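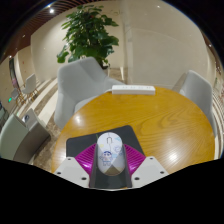

Home | Guides | Hand tools | Contact

Section 4: Bringing the hand tool into a working office

Reading time: 2 minutes

Murkeck supplies the Stistus hand tool with a leaflet that says staff will "hardly notice the change". Our people at Stuvbridge noticed. Work through this section before the tool goes anywhere near a shared table, and keep the leaflet for the spare parts list.

4.1 Before the first session

1. Tell everyone who uses the area what is being recorded, who will see it and which desk jobs it may later be used to automate. Say so in writing. A poster by the door does not count.
2. Name one person who can stop a session. At Stuvbridge it is Raquel Correia, or Elīna Eglītis when Raquel is on leave.
3. Agree whose time the session comes out of. If a clerk spends 2 hours picking things up with a gripper, those are 2 hours of paid work and somebody else's queue gets longer.
4. Ask before using a person's own mouse, mug or pen.

Note: "It's only tidying" was the phrase used to us when the trial was proposed. Tidying is part of several people's jobs, and they should be asked how they do it.

4.2 Picking up a computer mouse

1. Leave the mouse on its mat, with the front end pointing away from you.
2. Bring the open fingers down on either side of the shell, one gripping surface to each side.
3. Close slowly until both surfaces touch. The ribbed finger parts are meant to give a little, so stop when they do.
4. Lift straight up, hold for a count of 4, and lower it to the same spot.
5. Open the fingers fully before moving your hand away.

CAUTION: Do not squeeze harder to save a slipping grip. Put the object down and start again.

CAUTION: Keep cords and power strips out of the path of your arm. Stop if a lead catches.

Note: A printed or glossy shell may scuff. Try the grip on an old mouse first — the leaflet is silent on this.

4.3 Limits on use

No one does more than 8 lifts without a rest. The supplier suggests 18, but Obinna Jibrin's wrist was sore well before that and we have kept the lower figure. Anyone may refuse a session and need not say why.

Record failed lifts as well as good ones. Sepp, the reporting program, leaves failures out of its weekly total unless you tick "show all". Tick it. A manager reading the default total could easily decide that a job is ready to hand over when it plainly isn't.

4.4 After the trial

1. Send the full log to Algirdas Dambrauskienė.
2. List any task that now takes longer, including charging, wiping down and filling in the log.
3. Put the staffing question on the September agenda. We have asked twice what happens to the hours supposedly saved and have had no clear reply.

Section last changed 18 Aug 2024.

Contact: Indrek Kazlauskienė, Stuvbridge office | Back to top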